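Lecture 7: Storage layout and picking in small warehouses
Course handout, revised 31 Mar 2020
Read before the session. Problems 1 to 3 are due with the next set.

7.1 Terms

A pick is one visit to one storage location to remove one or more units of a single item. A pick line is the order line that causes it. Travel time is the time between locations, search time is the time spent finding the right location once the picker is in the right aisle, and handling time covers removal, confirmation and placement in the tote. Setup time is charged once per tour.

In manual picker-to-parts systems travel is usually the largest share. In small stores with short aisles search time can overtake it, and most textbook layouts ignore this.

7.2 Assignment policies

Random storage: an incoming item goes to any open location. Space use is high. The location file must be correct at all times, as no one can find anything without it.

Dedicated storage: each item has a fixed location. Space must be sized for the maximum stock of every item, so the total is the sum of the maxima. Pickers learn the positions and search time falls.

Class-based storage: items are ranked by pick frequency and split into classes, usually A, B and C. Each class gets a zone and storage is random inside the zone. Two or three classes capture most of the travel saving. More classes push the policy toward dedicated storage and bring back its space cost.

Note that ranking is by picks, not by units sold. An item that leaves in one bulk order per month is a C item even if its volume is high. The cube-per-order index (COI) corrects for size: required space divided by number of picks per period. Lowest COI goes nearest the depot.

7.3 Small parts and fixed-position holders

Parts under hand size are a special case. Bins mix orientations, hide the last unit and invite miscounts. A shaped holder gives each part one position and one orientation, so a missing part shows as an empty position. The cost is that a holder fits one part geometry and has to be replaced when the part changes. 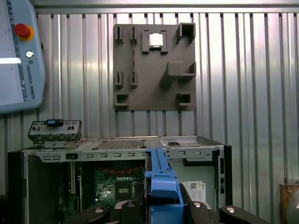
Lucimara Batista objects that the COI ranking breaks down for parts kept in holders, as the space is taken whether the part is there or not, and she would charge the full holder area to the item in every period. The objection is correct. For holders, use the installed area as the numerator of the COI and do not adjust it for average stock. Problem 2 should be solved this way.

7.4 Worked case: Odville

The Odville store carries 300 items in one block with a front cross aisle only. The depot is at the left end of the front aisle. Storage was random until July, when a class-based layout was introduced. The A class holds 46 items and receives 63 percent of the picks.

Let d be the mean one-way distance to a location under random storage. With single-line tours, mean tour length is 2d. If the A zone has mean distance a and the remaining zones have combined mean distance b, the new mean tour length is

L = 2(0.63a + 0.37b)

The mean b is slightly larger than d, since the near locations have been given away. Students often leave b equal to d and overstate the saving.

For a = 30 feet, L becomes 37.8 + 0.74b feet. The layout pays off whenever this is less than 2d. With multi-line tours the formula no longer holds – the tour length then depends on how many aisles are entered, and a single A line in an aisle already visited costs almost nothing.

7.5 Problems

1. Derive the break-even value of b for the Odville case as a function of d.
2. Grumico keeps two parts in holders of equal area. One is picked twice as often. State the COI of each in terms of area and picks, and assign positions.
3. Read the Khalaf case in the course reader. Explain why moving from three classes to six raised the space requirement.

Questions on the problem set go to Yetunde Akpan.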